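Chapter 4
Collecting Demonstrations with Hand-Held Grippers

After reading this chapter you should be able to:
- define a demonstration, an episode and a task specification
- choose between hand-held collection and teleoperation for a given task
- write a collection protocol that a new operator can follow
- identify the common faults that make an episode unusable

4.1 Where the examples come from

Chapter 3 treated the training set as given. A policy was fitted to pairs of observations and actions, and the only questions concerned the model. In practice most of the labor in a manipulation project is spent before any model is fitted. Someone has to perform the task, many times, in a form that a machine can learn from.

A demonstration is one complete performance of a task by a person. The recording of it, with its start and end marked, is called an episode. An episode holds at least two streams: the camera images, and the pose and opening width of the gripper over time. The streams must share a clock. An offset of 40 milliseconds between them is enough to spoil the learned timing of a grasp.

With teleoperation, the operator drives the robot itself, and the recorded actions are already in the robot's own terms. With a hand-held gripper, the operator carries the tool directly to the object. No arm is needed at the collection site, and the operator feels the contact forces. The cost is that the pose of the tool has to be recovered afterward, and some motions that a wrist makes easily will lie outside the reach of the arm.

4.2 The wrist view

A camera mounted on the gripper usually has a very wide lens. Straight edges appear curved toward the margins, and the usable area is often a circle or oval inside a black border. These effects should be left in the stored images. Correction, if required, belongs in a later processing step, where it can be repeated or undone.

Square printed markers on the gripper serve as fixed references. Software locates them in each image, and where they are mounted on the moving fingers, their separation gives the opening width.

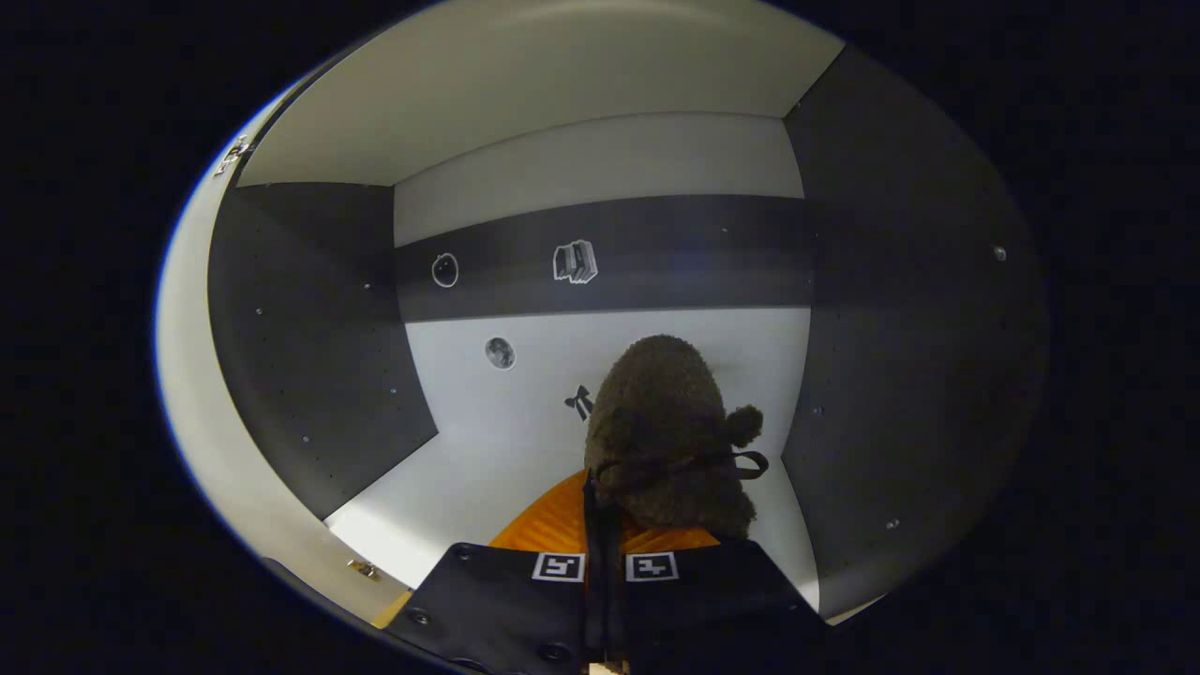

Soft objects need a separate entry in the task specification. A rigid block has the same shape in every episode, while fabric and plush deform under the grip and hide the contact points from the camera. The Holum protocol, used in the exercises, divides soft-object episodes into 3 phases: approach, closure and transport. An episode is rejected if any phase is missing or if tracking is lost during closure.

Backgrounds also require attention. If every episode is recorded against one wall, the policy may come to depend on features of that wall. Section 4.3 describes how the Skamik and Kamudus collections varied their surroundings, and what each variation cost in operator time.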